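Home > Forum > Decorating > Walls and paint

Scuff marks on pale grey matt, wash or repaint?

Ferhat Y
Flat in Mescombe, bought in February. The back room was done in a pale grey matt by the people before us and it marks if you so much as lean on it. There is a table pushed up against one wall and the paint near it has gone smudgy. I tried a damp cloth on one patch and ended up with a shiny spot, so now I have a scuff and a shiny spot. I have half a tin of the same paint, shade 402 on the lid, no maker's name left that I can read. Do I wash the lot, touch in, or start again?

plumbline
Start again. Cheap matt can't be washed. You can be as gentle as you like and it will still polish up. Two coats of a wipeable matt and you won't have to think about it for years.

Ekrem Karaca
I'd disagree with going straight to repainting. Try a soft white rubber first, dry, no water. It takes off shoe marks and chair marks and leaves the finish alone if you go lightly. After that a barely damp sponge with one drop of washing-up liquid, whole wall from the bottom up, then leave it a day before you judge it.
Mine for comparison, with a line of wear running across the grey.

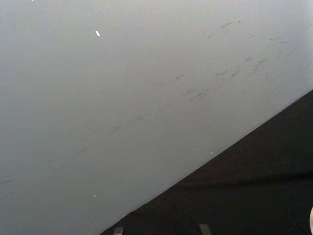

Can I touch in with the old tin, or will it show?
It will show on most walls, even with the right shade, as the old paint has faded and picked up dirt. Paint corner to corner and it should blend.

plumbline
Agree about corner to corner. Still think the rubber is a waste of an afternoon. I did 18 flats for a letting agent and I never once got a matt wall back to how it was.

Ferhat Y
Thanks both. Rubber worked on two of the marks. The rest have gone fainter but I can still find them if the lamp is on. The shiny spot is the same.

Nudeck
Shiny spot won't come out. The surface has been rubbed flat. You can only paint over it.
For the tin, stir it properly and strain it through an old pair of tights. If it smells sour, bin it. Mine was 7 years old and looked fine but the wall stank for a week.

Ekrem Karaca
Mine is only lightly smudged on the whole, with a few darker marks higher up. I am leaving it until the spring and then doing that one wall.

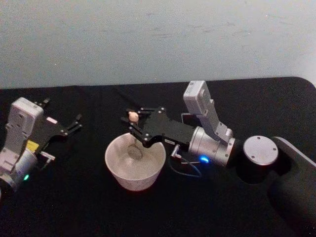
I'll use a durable matt for it and a short pile roller. Last time I used a long pile one and got orange peel all over. Sugar soap first, rinse, let it dry overnight, then fill any dents and sand them back. I don't bother with primer over sound emulsion, only over the filler.

plumbline
I would prime the lot if you don't know what's underneath. People put all sorts on walls.

Ekrem Karaca
That's an extra day and an extra tin for one wall. If the old paint isn't flaking it doesn't need it.

Ferhat Y
Going to do the wall with the table on it, corner to corner, and leave the other three. Sour smell in the old tin so I'll get the shade matched in town.

Comments

civer_lad: Move the table out a few inches as well or you'll be back at it next year.

Mrs T: The rubber took crayon off ours. Didn't touch biro.

Related threads
Wipeable matt or eggshell in a hallway?
Filler keeps showing through emulsion
How long does an opened tin last?
Painting behind radiators (13 replies)

Contact us | Forum rules | Copyright Mescombe Home Forum | Back to top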